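Multo Couples Quiz: Host Guide
Section 2. Setting up a round for an engagement party or shower

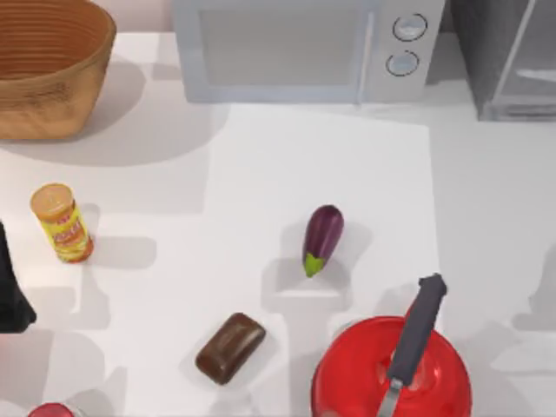

Read this section before the guests arrive. It covers the room, the answer cards, the recorded interview and the scoring sheet for the standard two-player round, in which one partner answers ahead of time and the other guesses in front of the guests. Pick a surface near the seats where the cards can wait face down until they are called for. A kitchen counter will do, and if there is a round woven basket at the end of it, like the one beside the microwave, use that for the finished cards so they stay in one place. A mixing bowl or a shoebox lid works as well. The host should be able to reach it without walking in front of the couple.

2.1 What you need

One Multo card pack (blue for the first partner, green for the second)
Two dark markers
One scoring sheet per couple
A phone or laptop for playing back the interview
Two chairs, set back to back

The pack holds 21 question cards per color. A party round uses 10. The rest are spares, or can be kept for a longer game after dinner.

2.2 Recording the interview

Do this at least one day before the party.

1. Meet the first partner alone. A phone call is fine if you can record it.
2. Read each question exactly as printed. Do not explain it or offer sample answers.
3. Wait for a full answer. If the answer is "I don't know," move on and come back to the question at the end.
4. Write a short version of each answer on the matching blue card. Four or five words is enough.
5. Play back the first answer to check the sound.
6. Save the recording under the couple's last names and the month, for example "Kárason October."

Note: If the couple would rather not be recorded, skip steps 5 and 6 and read from the cards on the day. Allow roughly 15 minutes for the round in that case.

Caution: Do not share the recording with the other partner, the wedding party or the parents before the game.

2.3 Choosing the questions

Questions are marked with one, two or three dots in the lower corner.

One dot: everyday habits. Who locks the door at night, who drives on long trips, what the other person orders for breakfast.
Two dots: shared history. The first meal together, the worst vacation, the first thing they argued over.
Three dots: personal opinions, including money, in-laws and past relationships.

For a mixed group with older relatives or children, use one-dot and two-dot cards only. Use three-dot cards only if both partners have read them and agreed. Start with a one-dot card and do not place two three-dot cards in a row.

Gunnlaugur Zoëga, who wrote the original set for the Lallside edition, put the question about the first argument last. Many hosts still do, and it usually gets the longest answer. It is card 21 in both colors.

2.4 Running the round

1. Seat the couple back to back, facing the guests on either side.
2. Hand the guessing partner a marker and the green cards.
3. Read the question aloud twice.
4. Give the guessing partner 30 seconds to write.
5. Have them hold up the card.
6. Play the recorded answer, or read the blue card.
7. Mark the score before reading the next question.
8. Drop both cards in the basket or bowl.

Note: Pause the recording between answers. If it runs on, the next answer will be heard early and that card must be replaced with a spare.

2.5 Scoring

Full match: 2 points
Close match: 1 point
No match: 0 points

The host decides what counts as close. "Pasta" for "lasagna" is close. "Italian food" for "lasagna" is up to you, but rule the same way all evening. Guests may appeal one decision per round by a show of hands.

If several couples are playing, finish all the rounds before you read out any totals. In a tie, draw one spare card and have each partner in the tied couples write an answer at the same time. The couple with the closer answers wins.

2.6 If something goes wrong

The recording will not play. Read the blue cards.

A guest calls out an answer. Replace the card.

One partner is upset by a question. Stop, take the next one-dot card and leave the first one unscored.

The cards are out of order. Sort them by the number on the back.

2.7 Replacement parts

Order extra cards and scoring sheets from the Clanilville store using part number 1525. Blank cards for writing your own questions are sold separately and are covered in Section 3.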